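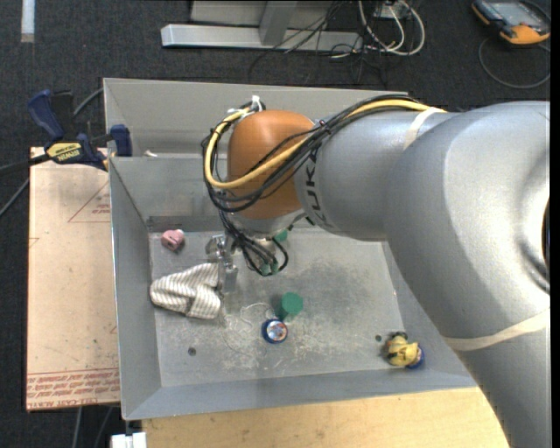 Peninah Rashidi wrote to me last night that sourdough starters don't need feeding every day if you keep them in the fridge, and that I'd been making my own life hard for no reason. Well! I've been thinking about it ever since, so bear with me for a few posts.

My starter came from Signe Hafstein in April, in a jam jar with a rubber band around it and a note that just said "feed me." So I did, every single morning at 6, before coffee, before the dog, before anything (my husband has opinions on this).

Do you know how much flour that is? I added up the receipts and I've spent 42 dollars on flour for a thing that lives in a jar. And then there's all the discard, bless it. We have had pancakes. We have had crackers. We have had a kind of onion flatbread that only I liked.

Peninah feeds hers once a week, lets it sit out on the counter until it's bubbly and up near the rim, and then back in the fridge it goes. She was away for five weeks last summer and it came back after two feedings, gray liquid on top and all. She just stirred it in!

So mine went into the fridge this morning, behind the pickles. I felt a little guilty closing the door, I'll admit. If you've done this with a rye starter, please tell me how long you leave it out before baking, because mine is half rye and always slow to get going. Steinar, I know you're reading, and I still have your loaf pan.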